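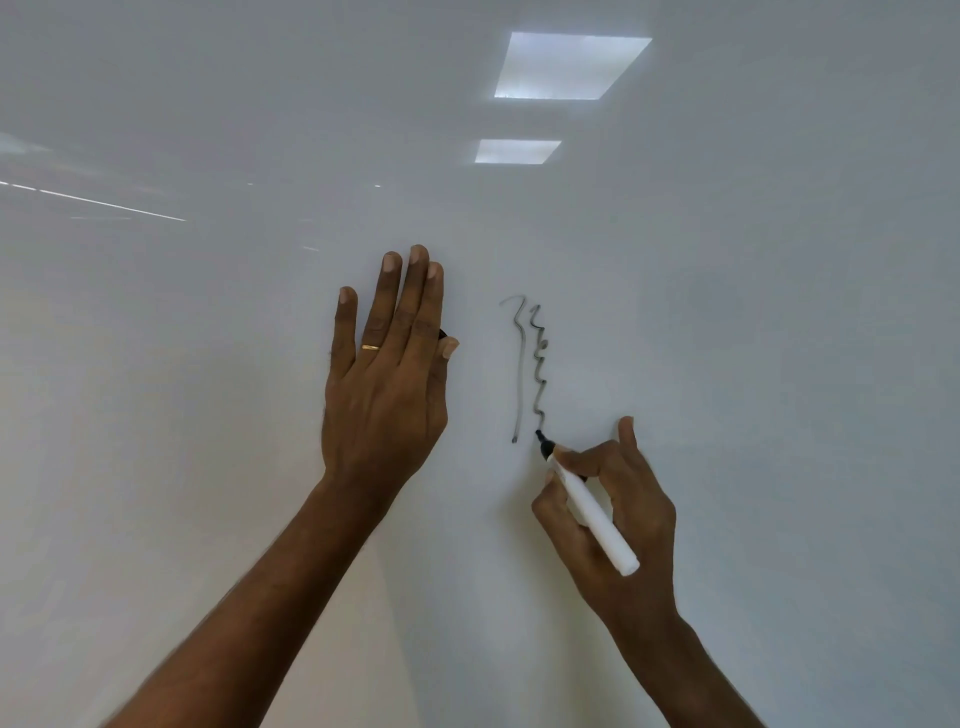

*Glossy board, left hand flat against it. Two ceiling lights showing in the surface, plus a long streak on the left side.*

22 April 2018, whiteboard trial, second entry

Still not sold on the new board. Muletti's sheet says "low glare" and I would like to know what they held it up next to. The ceiling lights come back off the upper half as two hard white patches, one over the other, and anything written there has to be read from the side. Ileana says you get used to it. Maybe. I got used to the old board too, and that one had a dent in it.

The streak on the left I can't place. Either a light fixture or the edge of a window. Senyo is sure it's the window. He was also sure the wall was flat, so I'd like somebody to pull the blind and check.

The surface is smooth, I'll give them that. My worry is that it's too smooth. Markers skate on it and the thin tips leave a line that breaks up on the curves. Augustina wrote out the full parts order yesterday and I read 3432 as 3482, then argued with her over it. Partly my eyes. Partly not.

Leaning on it: fine when you put a flat palm on it and keep still. Push harder near the middle and I think it gives a little. Fuseini says it doesn't. We have not measured, so neither of us gets to be right yet.

Cleaning. The claim is 1000 wipes with no ghosting. I don't believe round numbers. Ewurabena kept a tally on the sample piece with the Zanitz cloth and quit at 984 when the cloth wore through, which tells me something about the cloth and not much about the board. There was a gray shadow on the sample by then. She calls it faint. I could read the word "valve" in it from my stool.

Things I'd want before we buy 4 of these for the other rooms:

- same test with the Atanasov markers we really use, including the half-dead ones
- writing left on over a long weekend, then wiped dry
- a straightedge across the middle, with someone pushing
- price of the matte version, if it exists. The Navgate rep said August, but he said that about the shelving.

Could also try tilting the top forward a hair to throw the reflections at the floor. Senyo has brackets. I doubt it will do much for the people sitting in front, but it costs us an hour.

Old board is behind the lathe. Please don't let anyone throw it out yet.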